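Chapter 6
Power at the Desk

In this chapter
6.1 From the wall to the desktop
6.2 Reading the label
6.3 Adding up the load
6.4 Chargers and small adapters
6.5 Cords, loops and slack
6.6 Checking and replacing a strip

Key terms: branch circuit, load, rated current, overload, adapter, strain relief, surge protection

When Ntombi Kruger took over the front office at the Kistuston Adult Learning Center, she had one wall outlet within reach of her desk and five things to plug in. The building dated from a time when an office needed power for a lamp and perhaps an electric typewriter. She had a computer, a monitor, a lamp, a label printer and a phone charger. By July she had added a fan.

Her answer was the usual one. She bought a power strip, ran it up to the desk and filled it. Everything worked for several weeks. Then one afternoon she brought in a space heater from the storage room, plugged it into the last free socket, and the office went dark, along with the classroom next door.

Nothing was broken. The heater and the other equipment together had drawn more current than the circuit was meant to carry, and the breaker in the hall panel had opened. Kruger reset it, moved the heater back to storage and asked the building manager for a second outlet. The request took 2 months to approve. Until then she had to decide what could stay on the strip and what could not.

Most people who work in an office or study at home face some version of this problem. The wall supplies power at a fixed place, and the work is somewhere else. A power strip closes the gap, but it does not add any power. It shares out what one outlet can give. A strip with six sockets has no more to offer than the single outlet it is plugged into, and the same is true if a second strip is plugged into the first, a practice that should be avoided.

This chapter looks at the last few feet of the electrical system – the part that the user buys, arranges and moves. Chapter 5 followed the current from the service panel to the outlet. We now follow it across the desk.

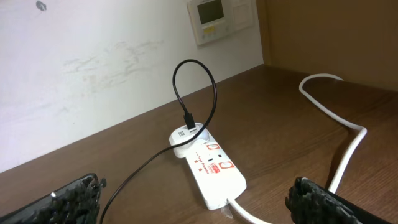 Figure 6.1 A power strip on a desk, with a USB charger plugged in at the far end.

Even a plain setup such as the one in Figure 6.1 is made of several parts, and each has its own limits. The strip has a thick cord that has to carry the current for everything plugged into it. A charging cable is much thinner. It carries only what one small device needs, at a low voltage supplied by the adapter. You can often tell a good deal about the job a cord does from its thickness, although the printed rating is the only thing you should rely on.

The first skill in this chapter is reading that rating. In the United States, a common household strip is marked for 15 amps at 125 volts. The marking may be molded into the underside, printed on a label or given on a tag near the plug. Section 6.2 explains each item on the label, including the marks that show a strip has been tested by a recognized laboratory. It also explains the difference between a strip that only provides extra sockets and one that includes surge protection. The two can look alike from above.

The second skill is adding up a load. Every appliance has a power figure, given in watts, or a current figure, given in amps. To find the load on a strip, add the figures for everything that may run at the same time. When Kruger did this for her own desk, she wrote down 138 watts for the computer, monitor and lamp together. The label printer was marked for 300 watts. The fan and phone charger added little. The heater, on its highest setting, needed more than all the rest combined. Once the numbers were on paper, the reason for the tripped breaker was easy to see.

Anything that makes heat is likely to be the largest item on such a list. Heaters, kettles, toasters and coffee makers should go straight into a wall outlet. Chargers, lamps with LED bulbs and most computer equipment are light loads, and several of them can share a strip safely if the total stays under the rating.

The third skill is arrangement. A strip can be within its rating and still be badly placed. Papers piled over it hold in warmth. A cord pinched between a desk and a wall may be damaged where the damage can't be seen. A drink spilled on a desktop strip can reach the sockets. Cables that hang over the front edge are easily caught by a sleeve or a chair arm, and a pull on the cable becomes a pull on the plug. Section 6.5 gives simple rules for leaving enough slack without leaving a tangle.

Finally, strips wear out. Sockets loosen, switches fail and cords crack near the ends, where they bend most often. Section 6.6 sets out a short inspection that can be done with the strip unplugged. A strip that feels hot, smells of burning, crackles or shows brown marks near a socket should be taken out of use at once. Tape is not a repair for a damaged cord.

Before you read on

Find a power strip at home, at school or at work. Without moving anything, write down what is plugged into it. Then answer the following in your notebook. You will return to your answers at the end of Section 6.3.

1. Where is the rating printed, and what does it say?
2. Which of the items plugged in makes heat as its main job?
3. Which items are never used at the same time?
4. Is the strip plugged directly into the wall?

6.1 From the wall to the desktop

An ordinary outlet is one point on a branch circuit. The same circuit usually feeds other outlets, and it may serve more than one room. In Kruger's building, the front office and the classroom beside it shared a circuit, so a heater in one room could turn off the lights in the other. To plan for power at a desk, begin by finding out what else the circuit supplies.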